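Section 4: Initial Set-up and Balancing of the Sustik Heat Recovery Ventilator

4.1 Before You Begin

This section applies to Sustik units installed in detached and semi-detached dwellings. It assumes that the cabinet has been hung, the ductwork connected and the exterior hoods fitted in accordance with Section 3. Electrical work must be carried out by a licensed electrician and must comply with the code in force in your province or territory.

The unit should not be operated while drywall sanding, floor finishing or painting is under way. Fine dust will lodge in the exchange core and may void the warranty on that component.
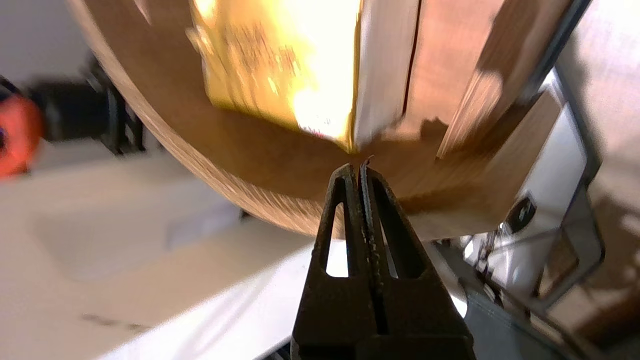
Prepared by Yurii Kostiuk, Technical Publications, Mestholm Ventilation
Revised October 12, 2018

Have the following on hand: the installation record from the inside back cover, a flow measuring device, a screwdriver, a level and aluminum foil duct tape. Cloth duct tape is not acceptable at any joint.

4.2 First Start

1. Confirm that the breaker serving the unit is off.
2. Open the service door and verify that both filters are seated in their tracks, with the arrows facing the core.
3. Check that the core is pushed fully to the rear. A core that sits forward will prevent the door from latching.
4. Pour one cup of water into the drain pan and confirm that it leaves by the condensate hose. If water remains in the pan, re-level the cabinet before continuing.
5. Close and latch the door. The safety switch will not permit the fans to run with the door ajar.
6. Restore power. The wall control will display a steady green light when the self-check is complete.
7. Select LOW and allow the unit to run for 24 hours before balancing.
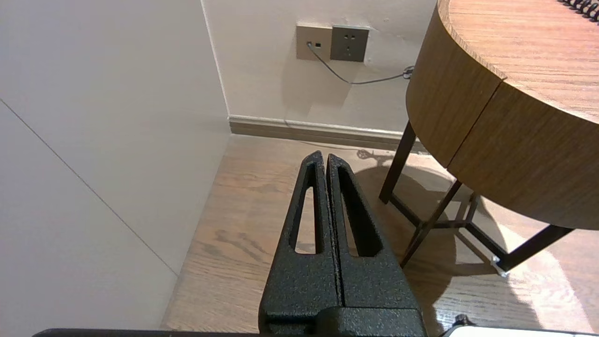 During this period a slight odour from new gaskets and duct sealant is normal and will clear with use. Occupants may leave the wall control at LOW and need take no further action. Should the light turn amber, consult the fault table in Section 7.

CAUTION: Do not connect a clothes dryer, range hood or central vacuum exhaust to the unit. Grease and lint present a fire hazard.

4.3 Balancing the Airflows

Balancing ensures that the volume of fresh air entering the dwelling matches the volume of stale air leaving it. An unbalanced system may draw combustion gases back down a chimney or force humid air into wall cavities.

1. Close all windows and exterior doors.
2. Switch off every other exhaust appliance, including bathroom fans.
3. Set the wall control to HIGH. The maximum rated airflow is 165 cubic feet per minute; long or flexible duct runs will reduce this figure.
4. Measure the supply stream and enter the reading in the installation record.
5. Measure the exhaust stream in the same manner.
6. Partly close the damper on the stronger stream until the two readings agree.
7. Lock both dampers with the wing nuts provided and mark their positions on the duct.

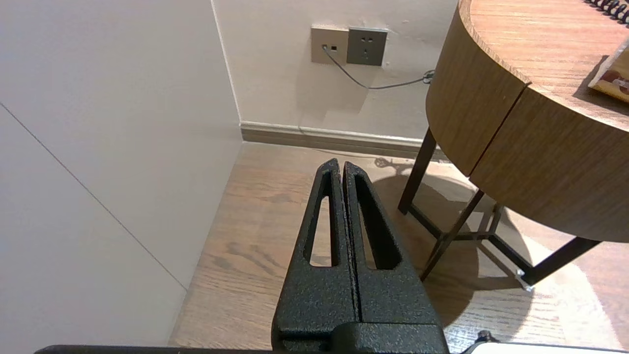
Figure 3. Gripper and wooden floor.

NOTE: Where the Irnusex damper kit has been supplied in place of the standard dampers, the locking screw is found on the underside of the collar. Tighten by hand only.

4.4 Setting the Humidity Control

The dehumidistat is set at the factory to 70 percent for shipping and must be adjusted before the first heating season. Lower the setting gradually as outdoor temperatures fall, and raise it again in April. Condensation on the inside of windows indicates that the setting is too high.

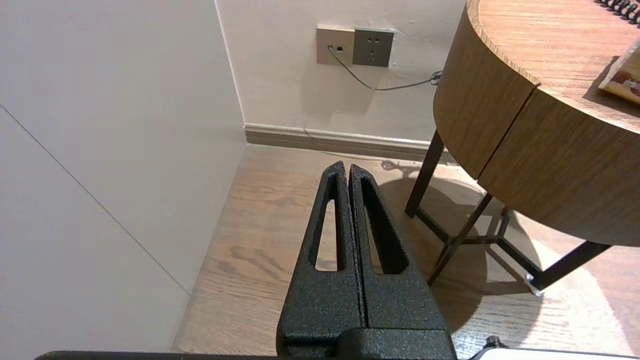 Brock Turcotte wrote to the Ocampo service desk that the windows in his back bedroom kept fogging after he had turned the dial down twice, and that the trouble cleared only once he began leaving the bedroom door open at night. He asked that the manual mention closed doors.

Interior doors should be undercut or left open so that air can return to the exhaust grilles. Allow 2 days after each adjustment before changing the setting again.

4.5 Completing the Record

Enter the final airflow readings, the serial number and the name of the installer. Leave the record in the pocket inside the service door. A copy must be returned to Mestholm for the extended warranty to take effect.

Continue to Section 5, Seasonal Maintenance.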